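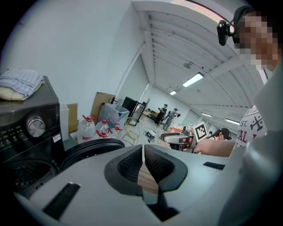 Ludivine Rolland aurait préféré qu'on commence par les mousses, parce que c'est la ligne qu'elle a oubliée. Elle établit depuis trois ans les budgets de matériel de Plemenero, où l'on enregistre des gestes domestiques avec des pinces tenues à la main. « Les doigts de pince s'usent, dit-elle. Je les avais rangés avec le mobilier, amortis sur trois ans. Il fallait les mettre avec le papier et les piles. »

Le dossier qu'elle prépare pour novembre porte sur 11 pinces supplémentaires. Elle a reçu deux devis. Celui de Deltamik donne un prix unitaire de 453 euros, sans les doigts de rechange ni le transport. Celui de Prevano s'élève à 1 113 euros pièce, avec deux jeux de doigts, un support de charge et un an de réparation.

« Sur le papier, on prend le premier, explique Ludivine Rolland. Mais j'ai demandé à Khurram Cheema de me sortir ses heures d'atelier. Il passe une bonne partie de ses matinées à recoller et à recalibrer. Ces heures-là ne figurent sur aucun devis. »

Khurram Cheema confirme, avec une réserve. Il trouve le contrat de réparation de Prevano mal rédigé : le délai de retour est fixé à 30 jours ouvrés, et rien n'est prévu pour le prêt d'un appareil pendant ce temps. « Si j'ai deux pinces parties en même temps, je décale une équipe. Je préfère avoir les pièces dans un tiroir. »

La solution retenue pour le moment est mixte. Plemenero achèterait la plus grande partie du lot chez Deltamik, avec une enveloppe séparée pour les pièces, et quelques pinces chez Prevano pour comparer sur une année pleine. Les marqueurs imprimés seraient faits sur place.

Reste la question des casques à caméra. Ludivine Rolland les a sortis du dossier. « Ils dépendent d'un autre compte et les gens qui les portent n'ont pas tous le même avis sur le poids. Je ne veux pas bloquer les pinces pour ça. » Une demande distincte sera déposée au printemps, après un essai de deux modèles.

Les objets du quotidien ont longtemps été achetés au fil de l'eau, par notes de frais. Bidons, cartons, linge, petit électroménager : les sommes sont faibles, mais les justificatifs se perdent. Perla Olvera, qui tient les comptes, a demandé une carte d'achat avec un plafond mensuel. Elle l'a obtenue cet été.

Aux structures qui débutent, Ludivine Rolland conseille de louer d'abord, ne serait-ce qu'un trimestre. « On apprend combien de pièces on consomme. Moi, j'ai acheté tout de suite et j'ai refait mon tableau quatre fois. » Elle recommande aussi de noter la date de mise en service de chaque pince, au feutre sur le boîtier s'il le faut.

Le dossier doit encore passer chez Ximena Montes, à la direction. La réponse est attendue avant la clôture des comptes.

À lire aussi
Louer ou acheter un bras robotisé : les postes à comparer
Pièces d'usure : comment les inscrire au budget
Poul Vídalín : « Le stockage des données coûte plus que prévu »
Visite de l'atelier Ponce

Contact | © Tous droits réservés | Retour en haut de page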